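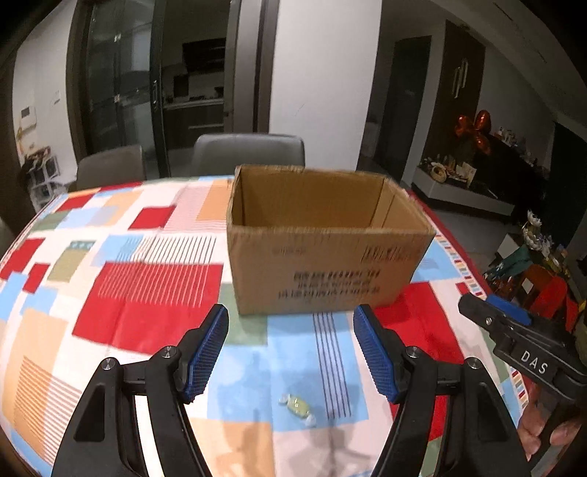 Método Monholm

O método Monholm é um sistema de organização doméstica baseado na retirada provisória de objetos para caixas de cartão fechadas, que ficam guardadas durante um prazo fixo antes de se decidir o seu destino. Foi divulgado a partir da cidade de Monholm por Adeel Niazi, antigo encadernador, num opúsculo intitulado A Casa em Espera. Os seus defensores atribuem-lhe efeitos sobre o sono, as finanças familiares e a concentração. A maior parte destas alegações não foi verificada de forma independente, e as poucas tentativas de o fazer deixam bastante a desejar.

Origem

A versão corrente da história, repetida em quase todos os sítios dedicados ao tema, diz que Niazi teria chegado ao método por acaso, depois de uma mudança de casa em que várias caixas ficaram por abrir durante um inverno inteiro. Ao abri-las, em fevereiro, não reconheceu metade do conteúdo. O relato aparece pela primeira vez no prefácio da segunda edição do opúsculo. A primeira edição, que se conserva na biblioteca municipal de Monholm, não o menciona e apresenta o sistema como adaptação de uma prática de oficina: os encadernadores guardavam aparas e restos de pele em caixas datadas e deitavam fora o que não fosse pedido até ao ano seguinte.

As duas versões não são forçosamente incompatíveis, mas a segunda é mais vendável, e foi essa que a editora Mallesov pôs na contracapa. O número de exemplares vendidos também varia conforme a fonte. A Mallesov falou em tempos de «dezenas de milhares»; o único registo de tiragem conhecido indica 1463 exemplares para a primeira edição.

Descrição

O praticante escolhe uma divisão da casa e passa para caixas tudo o que não tenha usado recentemente. O opúsculo é pouco claro quanto ao que significa «recentemente». Cada caixa é fechada, datada e guardada num local de acesso incómodo, de preferência fora da divisão de origem. O conteúdo não deve ser escrito no exterior. Niazi insistia muito neste ponto, por entender que uma lista convidava a abrir a caixa sem necessidade.

O prazo de espera é de 12 meses. Durante esse tempo, um objeto de que se sinta falta pode ser retirado, mas apenas esse, e a caixa volta a ser fechada. No fim do prazo, o método prevê que a caixa seja doada sem ser aberta. É a regra mais conhecida e também a menos cumprida. Nos fóruns de praticantes são frequentes os relatos de quem abriu a caixa «só para confirmar» e acabou por devolver tudo ao armário.

Excluem-se documentos, medicamentos, fotografias e objetos emprestados. Os brinquedos constavam da lista de exclusões na primeira edição e desapareceram da segunda sem explicação. O tratamento dos alimentos nunca ficou definido: o texto manda retirar os perecíveis, mas nada diz de conservas, especiarias ou doces, e há quem leia nesse silêncio uma autorização.

Variantes

A chamada variante de Carnegie, nome do bairro onde funcionou o primeiro grupo de praticantes, reduz o prazo para seis meses e permite listas no exterior das caixas. Os seguidores mais estritos recusam-lhe o nome de método Monholm. Na prática, é provavelmente a forma mais difundida, embora não haja dados que o comprovem.

A variante dupla utiliza 2 caixas por divisão, uma para objetos de uso e outra para objetos de afeto, com prazos diferentes. A distinção levanta dificuldades óbvias. Uma panela herdada tanto cabe numa como na outra, e o manual da variante resolve o problema recomendando que se siga «a primeira impressão», o que dificilmente se pode chamar um critério.

Existe ainda uma versão digital, aplicada a ficheiros e mensagens, vendida por subscrição por uma empresa de Stostovia. Niazi não participou na sua criação. A empresa usa o nome do método na publicidade, mas o funcionamento descrito corresponde ao de qualquer pasta de arquivo com data de eliminação automática.

Alegações e verificação

A alegação mais citada é a de que uma família recupera «um quinto da casa» no primeiro ano. A origem do valor é desconhecida. Não figura em nenhuma das edições do opúsculo, e as caixas, enquanto dura a espera, continuam a ocupar espaço na habitação. A crítica foi feita cedo e nunca teve resposta direta. Um boletim do grupo de Carnegie limitou-se a sugerir o uso de arrecadações, solução que pressupõe ter uma.

O único inquérito de alguma dimensão foi promovido pela própria Mallesov e reuniu 971 respostas. A maioria dos inquiridos declarou-se satisfeita. O questionário vinha, porém, encartado no livro, de modo que só respondeu quem o tinha comprado e se deu ao trabalho de o enviar pelo correio. Não houve grupo de comparação, nem se perguntou se o método fora levado até ao fim. A editora apresentou depois os resultados como «estudo», designação que várias páginas copiaram sem reservas.

Quanto ao sono e à concentração, os textos promocionais remetem para literatura geral sobre desarrumação e bem-estar, sem relação demonstrada com a espera em caixas. Também não se conhece fundamento para o prazo escolhido. A explicação habitual, segundo a qual um ano abrange todas as estações, é razoável para roupa e equipamento de desporto, mas diz pouco sobre livros ou ferramentas.

A poupança alegada resulta de uma conta simples: quem não vê os objetos que tem deixaria de os querer substituir. Pode igualmente suceder o contrário. Um praticante que não sabe em que caixa está o saca-rolhas tem boas razões para comprar outro, e a proibição de etiquetas agrava o problema.

Receção

As instituições de beneficência receberam o método com pouco entusiasmo. A doação de caixas por abrir transfere para quem as recebe o trabalho de triagem, incluindo o de deitar fora o que não serve. Pelo menos uma loja solidária de Monholm deixou de aceitar caixas fechadas e afixou um aviso à porta. Os praticantes costumam responder que a regra vale pela disciplina que impõe a quem dá, argumento que não alivia quem tem de esvaziar as caixas.

Entre autores de economia doméstica, a opinião mais comum é que o sistema repete, com outro vocabulário, o velho conselho de guardar no sótão e ver se faz falta. A novidade estaria na data escrita na tampa. Os defensores consideram a comparação injusta e lembram que a maioria dos sótãos nunca é esvaziada. O mesmo se poderia perguntar das caixas, e sobre isso o inquérito da Mallesov é omisso.

Niazi afastou-se da divulgação depois da segunda edição. Uma terceira foi anunciada pela editora, sem data.

Ver também

Economia doméstica
Acumulação compulsiva
Arrumação
Consumo

Página modificada pela última vez em 8/12/25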